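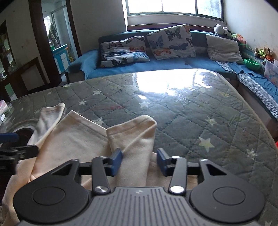

Can a machine do my laundry yet?

9 July 2026

I get asked this at pretty much every cookout, usually by somebody holding a paper plate and looking at me like I've been personally holding back the laundry robot. So I'm finally putting up a gallery page for it. Fair warning, it's a very short gallery! One picture so far, up at the top, with my notes underneath, and I'll add more as I go through the pile.

Something sweatshirt-ish on the bed, blue finger pads, one cream-colored lump of knit that doesn't look like anything you'd put in a drawer. The gripper is the hand-held kind, and folding with one of these is a great way to find out how much your own fingers have been doing for you all these years.

Look at the left pad, tilted into the fabric, and then at the right one standing up a lot straighter. I love that. Two flat pads and a soft sweatshirt is about as unfair a matchup as I can think of. Your thumb knows when it has one layer and when it has three, and a pad has to get that from somewhere else (a camera, a force reading, a good guess).

Sleeves are the worst part, in my opinion. There's one rising up here with its end rolled, and a paler cuff pointing off on its own farther left. I can sort out a sleeve without looking while I'm on the phone. For a machine, step one is deciding that the thing is a sleeve at all, and a rolled one looks an awful lot like a bunched-up hem.

Then there's the glare. Clear plastic over the mattress, big window behind the sofa, and you get that bright white patch right across the middle. Add a quilted pattern with stars on it and I feel for any software trying to decide where the shirt stops and the bed starts. Real bedrooms are like this! Mine has a striped comforter and a lamp I keep meaning to move.

So, where are we with the rest of the house? My own scorecard, strictly one person's opinion:

Towels: getting there. The Lelby demo I went to in December did a stack of hand towels, and it took roughly 4 minutes for each one. I had a coffee and a muffin while it worked. The folds were nicer than mine.

T-shirts: sometimes. Kuusk had one going on a bare white table under very even lights, and it did fine until a shirt came out of the basket inside out. Long pause after that. Somebody reached in and helped.

Sweatshirts: not in my book. Too thick, too floppy, and hoods are a whole other conversation.

Fitted sheets: I can't do those either, so I'm leaving the row blank.

Shop floor: much further along. The Nadmont line I toured moves boxes all day and I got bored watching, which I mean as a compliment. Boxes have corners and they stay where you put them.

If you've seen something fold a hoodie start to finish in an ordinary messy room, please write and tell me where. I'll drive 90 miles for that, and I'll bring the hoodie.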